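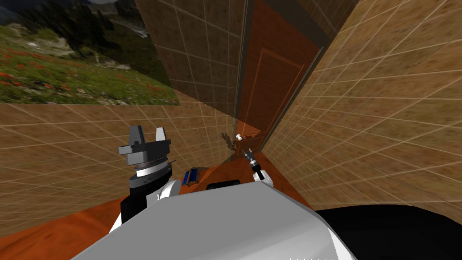
6 March 2025

Ballot proofs for the Mukel ward came back from the printer at 8:40. Wrong fold again. The sheet has to fold so that the official's initials show on the outside and the marks don't, and the sample folds through the second candidate's name instead. Sent it back with a ruler line drawn in red. Durkitz promised a corrected proof by tomorrow noon, which leaves the weekend for the run and Monday for trimming.

Nomination papers closed at five yesterday. Paulauskas filed with 63 signatures against a minimum of 50. I checked them this morning against the register. Two struck: one address outside the ward line, one signed twice under slightly different spellings. He clears it comfortably. The Makhubela campaign had asked in writing for a copy of the sheets and I sent the redacted set, phone numbers blacked out, dates left in. They will complain about the redaction. The rule is clear enough that I quoted it in the cover note and left it there.

Register for the ward now stands at 960 after the November purge appeals were worked back in. That figure goes on the ballot order plus the spoiled-paper reserve. Last cycle the reserve was calculated on turnout instead of registration and Grevolen ran short before the evening rush. I rewrote that paragraph of the manual myself and it still reads badly. "Shall be calculated upon the register as it stands at close" is the sentence, and two clerks have asked me which close. Close of nominations. Will fix.

Site visit to the Grevolen polling place after lunch. Door width passes. Ramp passes with the mat removed, fails with it down, as the mat bunches at the threshold. Asked for it to be taken up the night before. The distance marker for campaign signs has to be measured from the entrance voters use, and that is the side door this time, so the old paint mark on the sidewalk is wrong and the whole limit shifts toward the bus stop. Chalked the new line. Needs proper paint before the signs go up, or both sides will argue over chalk.

Aivar Paulauskas called at 3:15 about the debate. He wants opening statements cut to 2 minutes and the closing ones dropped. Told him the debate is not ours; we supply the dates on which the office can't have staff present and nothing else. He asked whether the order of names on the ballot could be drawn again, given that his agent was in traffic for the first draw. No. The draw was noticed, it was held at the posted time, the sheet is signed by the agents who were in the room. He took it well enough. I wrote up the call straight after and put it in the contact log, item 5.

Counting software test ran late. First batch of test ballots reconciled. Second batch came out one over, traced to a sheet fed twice when the tray was reloaded. Hand count agreed with the stack. Logged as operator error, and the reload step now gets a second signature.

Still open: observer badges, the bulb over the back table, a reply to Makhubela on assisted voting. Home at 7:50. Soup.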